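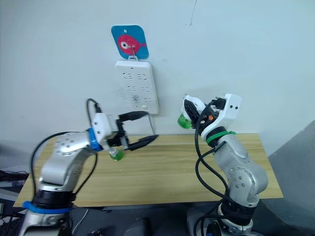
Print | E-mail

Home | News | Classes | Refill Shelf | Contact

Refill shelf is back in August

The refill shelf at the Rokley hall opens again in August, same corner, bit more room this time. Last round we went through 762 refills, mostly dish soap and laundry liquid, and ran out of the lavender one twice. Sorry about that. More on order from Sanon. Please bring your own bottles, clean and with the lid if you still have it. Size doesn't matter much, a small green bottle with a clear neck is fine, so is a big old detergent jug. Labels off if you can, we tape on a new one.

Prices: dish soap 2 cents a gram, hand soap the same. Laundry liquid still being worked out, the supplier put it up again. Cash or card. Card reader was fussy in the spring, so small bills are apreciated.

No vinegar this time. Govindasamy only sells it in the big drums now and we have no where to put one. If enough people want it we'll ask at Zoselness about sharing.

Doors 10 am to 1 pm. Parking behind the hall, not in front of the bakery please, they get deliveries.

Also need jars. We had some 200 on the swap rack and are down to 91, nearly all of them tiny. Quart size goes fastest. No chips in the rim, no pickle smell (soak with baking soda overnight, does the trick).

Funnels: two went home with somebody. Check your bags. Drop them in the box by the side door, any time.

Print | E-mail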